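From the Hustine Home Letter, May issue

The bed is the best folding table you own

We asked last month which household job you would most like to get better at, and the answer surprised me. I had my money on ovens. Folding won by a mile! We had 86 replies in all, more than 50 of them about laundry, and a good many of those said the same thing in different words: the washing gets done, the drying gets done, and then the clean stuff sits in a heap on the chair until somebody wears it.

I know that heap. I lived with one for years in my old apartment in Prevham, and what finally got rid of it was moving the whole job onto the bed. I'd been folding on the end of the kitchen counter, which is too narrow for anything bigger than a dish towel, and on my lap in front of the TV, which makes sleeves impossible. A bed gives you room to lay a shirt out completely flat with both arms stretched wide, and there's still space next to it for the finished pile. It's also soft, so you can press a crease in with your palms and the cloth stays where you put it. And (this is the part I love) you can't go to sleep until you're done.

Start with the surface. Take the pillows off, pull the comforter right down to the floor or drape it over a chair, and work on the fitted or bottom sheet. A puffy comforter swallows small things, and I've lost whole socks in mine. Give the sheet a quick tug toward each corner. It doesn't have to be hotel smooth, a few creases won't bother anybody, but if the sheet keeps creeping toward you every time you pull a sleeve across it, you'll get cross very fast. Several readers swear by clips for this. A binder clip from the desk drawer will grab a good pinch of fabric at the side of the mattress, and it's easier to find in the morning if it's a bright color.

Then there's the garment itself. Long, floppy things are the ones people give up on, so do one of those first while you still have some patience.
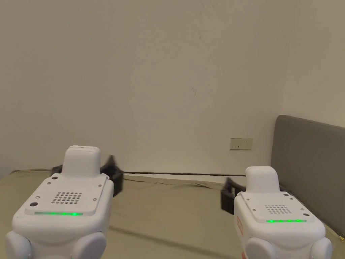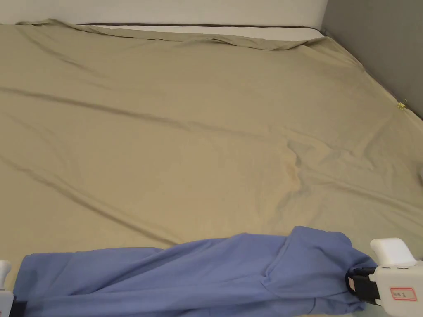
Blue fabric bunched across the khaki sheet, with a yellow binder clip at the side of the bed.

When something comes out of the basket as one long twist, don't try to fold the twist. I did this for ages, sort of patting it into a rectangle and hoping. Find two points you can name, the shoulder seams on a shirt or the top corners on a pillowcase, and take one in each hand. Lift, give it one good shake, and lay it down away from you so the bottom edge lands last. Most of the wrinkles drop out by themselves. If it has buttons, do up the top one and one in the middle, and turn it face down.

After that it's the fold you probably already know. Bring one side in toward the center, lay the sleeve straight down along the body, do the same on the other side, and smooth the whole strip from the collar to the hem with the flat of your hand. Fold the hem up a third, then again. If your drawers are shallow, go in quarters and stand the pieces on edge like file folders. I was very skeptical about standing things on edge and I am now a complete convert, I can see every T-shirt I own!

Robes, nightgowns and other oversized things follow the same plan, but I fold them in half lengthwise first, sleeve on top of sleeve, then bring both sleeves back over the body together. Slippery fabrics do better rolled. Roll from the hem toward the neck, firmly, and tuck the pile into a drawer right away before it starts to slide.

Color helps too, oddly enough. One reader over on Farquharson Street wrote in to say that she changed to a plain tan sheet after years of busy florals and found she could suddenly see what she was doing: where the hem was, which way a collar was lying, whether a sock had gone astray. I tried it with a plain sheet of my own and she's right. Navy socks on a navy sheet are a misery.

A few bits and pieces from the mailbag:

Stand on the long side of the bed if you can get to it. Reaching over from the foot is murder on your lower back, and if the bed is low, kneel on a cushion.

Fold in batches by type. All the shirts, then all the pants. Your hands get into a rhythm and the second half of the pile goes much quicker than the first.

Put each pile away before you start the next kind. Piles left on a bed get sat on, usually by the cat.

Keep a damp washcloth handy for collars that have dried crooked. Wipe, pull straight, fold.

If you only have ten minutes, do the things that crease and leave the towels. Towels forgive everything.

We're going to try all of this together at the Testside branch library at the end of the month. Bring one clean item you hate folding (fitted sheets very much included) and we'll work out a fold for it between us. There won't be a bed, sadly, but they have promised us the two big tables from the craft room and we'll put blankets over them. Check the notice board by the front desk for the time, and drop us a line if you'd like your difficult garment put at the top of the list.

Next issue: the linen closet, and what to do with all the pillowcases that no longer match anything.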